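Week 3 handout: scoring long turns in sim
Vega Goicoechea

Last week's policy scored 31 percent on valve opening, and several of you wrote "solved" in the margin. Please erase it.
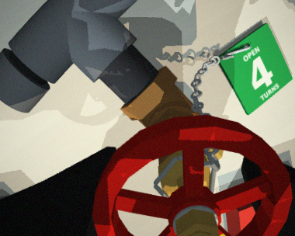
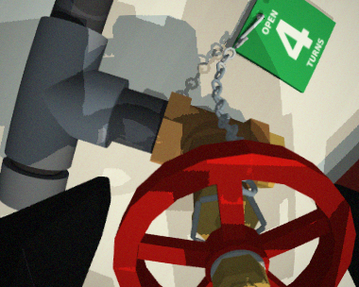
Success so far has meant "the wheel moved," a standard my bicycle also meets. From today we log total rotation, summed across regrasps, and compare it with a target. The green tag gives us one for free: OPEN, 4 TURNS. Read it before you pick a threshold. Letting go between grasps is allowed, turning back is subtracted, and sulking counts as a timeout. Run 18 seeds and report all of them, including the ugly ones.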